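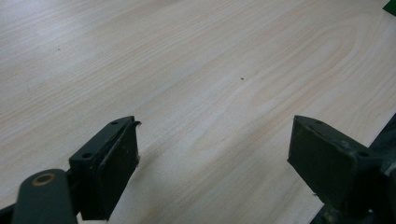 Zutix surface finish list, version 2

Scope
A plain-text list of 238 tabletop and worktop finishes, one row per finish. Wood-effect laminates are filed under the tone of the base colour, then by grain pattern (straight, cathedral, mixed).

Fields
code - supplier code, Tilar or Zidolar
tone - pale, mid or dark
grain - as above, blank for plain colours
gloss - whole number, blank if not supplied

Known problems
Two Zidolar codes appear twice with different gloss values. Both rows are kept. Tone was set by eye and should not be used for colour matching.

Updates
New rows are added in May. Send corrections to the Shevchuk list with the code in the subject line.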